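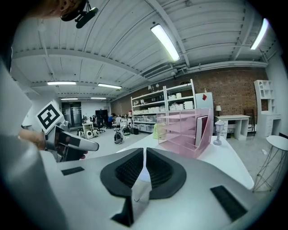 Re: [clisville-space] Back wall — shelving and where stuff goes

Dede, all,

Quick one, I'm between things. Yes to most of this. Notes:

— Tall white shelving stays on the brick wall. Agree. Too heavy to shift now the bins are full, and I don't want to empty it twice.
— Bins need labels on the FRONT. Last time half were on the lids, no use at all once they're up on a tier. Man-sik has the label tape I think?
— Small stuff on the very top shelf: please claim it or it goes in the give away box.
— Desk with the cubbies. Would leave it where it is. Cubbies are for paper and chargers only, not mugs. Lamp can stay on the left end, it's nice there in the evenings when the overheads are too much.
— Lights. Man-sik wants to swap the tubes in October, all in one go. Fine by me but somebody has to order them, and the Mazza order closes before that. Augustina?

Storage budget is 1519, so room for 3 more bins if we want them, same white ones from Kilteck so they stack. Don't buy other sizes pls.

Can't do the morning but I'll be in after lunch with the step ladder. Door code is the same as before.

Cecilia

On 21 July 2018, Dede Mahama wrote:
> Hi everyone,
>
> Before we start moving things can we agree on the back wall? My
> suggestion is that the shelving stays against the brick and the desk
> stays to the right of it. Tobiloba would like the desk nearer the
> door but then the lamp cord has to cross the floor, and I tripped on
> that all last winter.
>
> Also, do we need more bins? I went through the lower tiers and
> a lot of them could be combined. There's one with nothing in it but
> old Climonico catalogs.
>
> Anyone have strong feelings about the lights?
>
> Dede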